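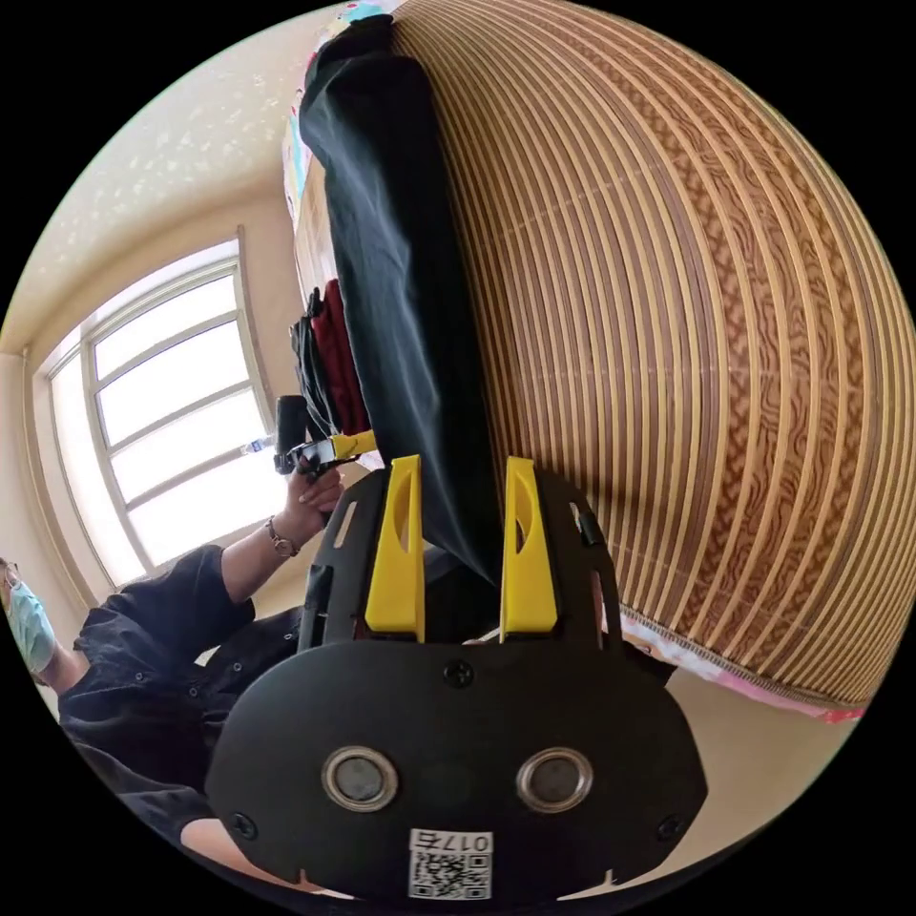
Section 3. Planning and Budgeting for Hand-Held Gripper Equipment

3.1 Purpose of this section

This section sets out the steps a site coordinator must complete before a purchase request for Trundeck hand-held grippers is sent to the Gronenbridge equipment office. It applies to new sites and to existing sites adding to their stock. It does not cover robot arms, which are ordered under Section 5.

Read the section through once before filling in Form B. Requests with missing figures are returned without review.

3.2 Before you begin

You will need:

The floor plan of the room or rooms to be used
The task list approved for your site
Your cost centre number
The current Trundeck price sheet (issued each January)

3.3 Working out what to order

1. Sort the approved task list into one-handed and two-handed tasks. Folding, hanging, threading and most work with long pieces of cloth are two-handed. If a task could be done either way, enter it as two-handed.

2. Enter the number of operators who will work at the same time. Do not enter the total number of people trained.

3. Allow two grippers for each operator on two-handed tasks. Grippers are ordered as a matched pair, and a single unit cannot be added to a pair later at the pair price.

Note: The price for one matched pair is $2,541. The price for one pair with the Kikik carrying case and spare finger set is $3,186. Both prices are before tax and freight.

4. Decide whether the spare finger set is needed. The yellow fingers are the part most often replaced at our sites, and cloth work with zips, buckles or stiff seams wears them faster than work with soft goods. Sites with more than one textile task should budget for the higher price.

5. Record the unit number of every gripper already held. The number is printed on the white label on the body, beside the QR code. Enter it exactly as shown, including any leading zero.

Caution: Do not remove or cover the label, and do not write over it. A unit with an unreadable label cannot be serviced under the Jurčo maintenance agreement and will be charged at the full repair rate.

6. List the household items the tasks require. Mats, blankets, bags and lengths of fabric are bought from the site's own supplies budget and must not appear on Form B. Large items, such as a rolled mat, should be measured before the room is booked so that the operator has space to move both arms freely on either side.

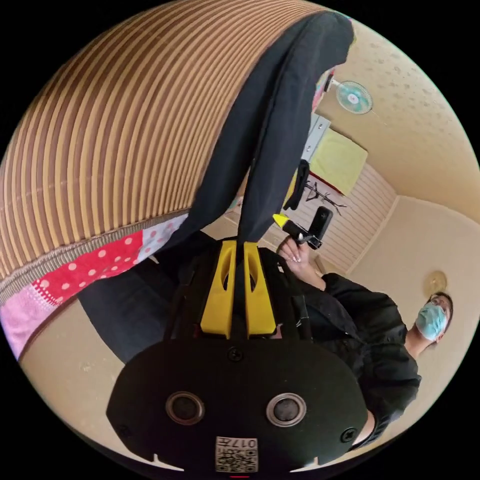

7. Review the room. Ordinary furnished rooms are acceptable and, for household tasks, preferred. Note the position of windows, ceiling fans and fixed furniture on the floor plan. Where window light is strong, budget for a blind or plan sessions for another time of day.

8. Total the equipment lines, then add freight. Delivery takes 16 working days from the date the order is confirmed -- not from the date the request is sent.

3.4 Consumables and personal items

Face masks, cleaning cloths and storage bottles are supplied from general stores on request. Operators wear their own clothing. Sleeves should be close-fitting or rolled, and the site coordinator may ask an operator to take off a wristwatch or bracelet that catches on the fabric in use.

3.5 Submitting the request

1. Send the completed Form B and floor plan to Paweena Limsakul, Equipment Planning, by noon on Thursday for review the following week.

2. Requests for more than one matched pair also need the signature of Viera Havlíček, Finance. Obtain this before submission.

3. Keep a copy at the site. You will need the reference number when the delivery is checked in.

Note: Quotations obtained directly from a supplier are not accepted. If you believe the price sheet is out of date, contact Equipment Planning before you submit the form.

3.6 Changes after approval

An approved request may be changed once without a new form, provided that the order has not been confirmed. Changes to the task list are treated as a new request -- even where the number of grippers stays the same.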